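Let the Club Keep the Boring Task

Jul 18, 2021

The robotics club at Saithong has one more term before its entry for the Drellatden student challenge is due, and the parents' group has started asking whether the project is interesting enough. The students chose to teach a machine to unpack and repack a household first-aid kit. Last year's club built a car that followed a line and flashed its lights. People clapped for the car. I think the first-aid kit is the better project, and I would like the school to leave it alone.

Most of the work so far has been done by people. Before the arm gets near a bottle, the students need recordings of a person doing the job by hand, at normal speed, seen from above. Their target is 100 recordings of each step.
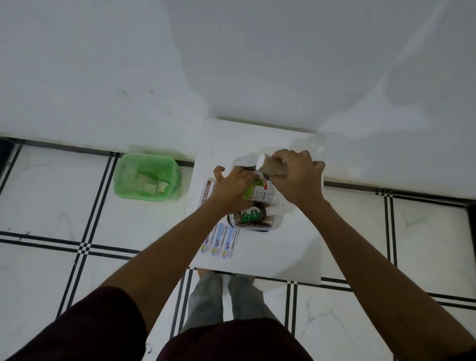

A kit like that sounds simple until you try to write down the rules for handling it. Bottles want to be held one way and flat things another, and the two often have to happen together. In one recording the left hand presses down on a bottle with a green cap inside the clear container while the right hand lifts a brown roll, and a sheet of antiseptic bandages lies flat beside them. No student wrote "hold one thing down while you lift another" in the first plan. It is in the plan now, because they watched themselves work.

The complaint I hear most is that this teaches patience and not engineering. I don't agree. The students have had to decide what counts as one step and where a step ends. They have had to agree on names for things. Two of the team spent most of a meeting on whether "put back" and "put away" should be separate labels, and they were right to spend it. A label that two people read differently is a fault in the machine, and it will show up later, when it is harder to find. 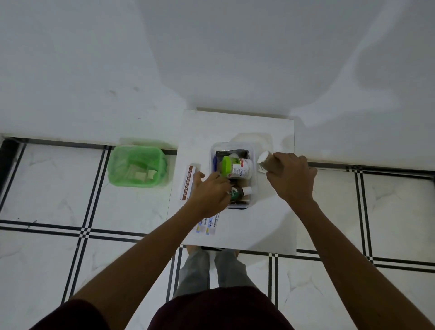 They have also learned to throw work away. The club has 883 clips on its drive, and a good part of them will never be used. Some were labeled before the rules changed. Some have a hand covering the one thing the clip was supposed to show. The students go through these in groups of 20, each group checked by a second person, and they keep a plain text file of what was dropped and the reason. I have worked in offices that did not keep records that well.

Then there is money. The car cost more than the whole of this year's project, and it now sits on a shelf with a dead motor. The kit came from a pharmacy. The arm is a Jalach, bought used in March, and the labeling program is Stakero, on the school license. If the arm breaks tomorrow, the students still have their recordings and everything they worked out while making them.

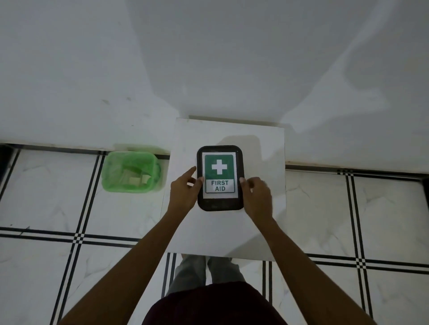

One parent wrote to the school page to say that her son joined to build robots and has instead spent four meetings watching hands on a screen. She added that he could have learned to weld in that time, and that a club which can't keep 14-year-olds excited won't have any members left to finish the project.

I take the last part seriously. Students do leave clubs that bore them, and the club should give more of them time on the arm, sooner. It could split meetings in half, with labeling first and the machine after. That is a change to the schedule, though. It doesn't call for a different project.

The harder question is whether a task like this can be finished at all. Bottles are the easy end of it. The soft and thin packaging is where I expect the arm to struggle, and I would tell the judges so on the first page of the report.
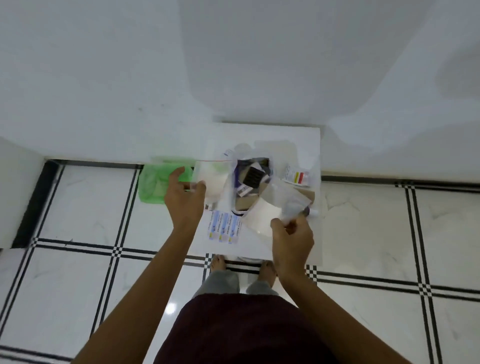

Plastic bags have no fixed shape, so a position that worked once may be no use the next time. The students know this from doing it themselves. With the zip-lock bag, one hand grips the edge while the other pinches a fold of thin plastic, and antiseptic towelettes lie in a row nearby, flat enough to be a problem of their own. The arm has one gripper. The team can add a clamp, or buy a second arm they can't afford, or drop the bags and say plainly that they dropped them. I would take the third choice.

A report that says "we can do the bottles, we can't do the bags, and these are our clips" may not win at Drellatden. The school should send it anyway, and it should tell the students so before the next term starts.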